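Kitchen Table Tips: Keeping Taxi and Bus Costs Straight at Home
Posted 1/5/25

Fares went up again in Tosthorpe so this page is overdue for a rewrite. Quick ones first, longer stuff at the bottom.

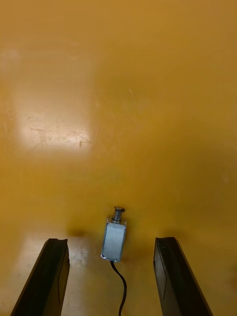 Keep one envelope for ride receipts. Just one. Tape it inside the cabinet door where the coffee is, you'll see it every morning. Empty your coat pockets into it Sunday night.

Receipts fade. The shiny paper kind goes blank if it sits near the stove or in a hot car. Write the amount on the back in pencil the same day. Took me a whole winter of blank slips to learn that.

Old spice jar for coins. Wide mouth, tight lid. Wash it twice if it held cumin, otherwise your bus money smells and so does your bag. Small bills rolled up with a hair tie, not a rubber band — rubber bands go gummy and stick to the paper.

Fare card on the fridge. Copy the new rates onto an index card, big marker, base fare on top and then the per-mile, then the night rate. Cover it with clear packing tape so it wipes clean. Put the date it changed in the corner. When the next change comes flip the card over and use the back.

Check the meter before you pull away, should show the base fare and nothing else. If it dosen't, say so right then. Cab number goes on the receipt too. Mine was 711 last time and I only got my umbrella back because I had it written down.

Wet bus pass: pat dry, lay flat between two dish towels, heavy book on top overnight. No hair dryer. The plastic curls and then the reader at the front of the bus won't take it.

Grocery trips by cab. Pack the frozen things together in one bag and the eggs in the bag you hold. Line a cardboard box with a towel and stand bottles up in it, no rolling around in the trunk. Box folds flat under the sink after.

Splitting a ride with neighbors? Settle up at the curb. We had a tab running on the Esteban side of the building last November and by the end no one agreed on who owed what, and it was over $3.

Muddy shoes by the door, old baking sheet under them. The chipped one you were going to throw out is fine. Newspaper in the toes if their soaked, change it once before bed.

Umbrella drip — big yogurt tub with a sponge in the bottom. Wring it out when you remember.

More on bus bags and stroller straps when I get time.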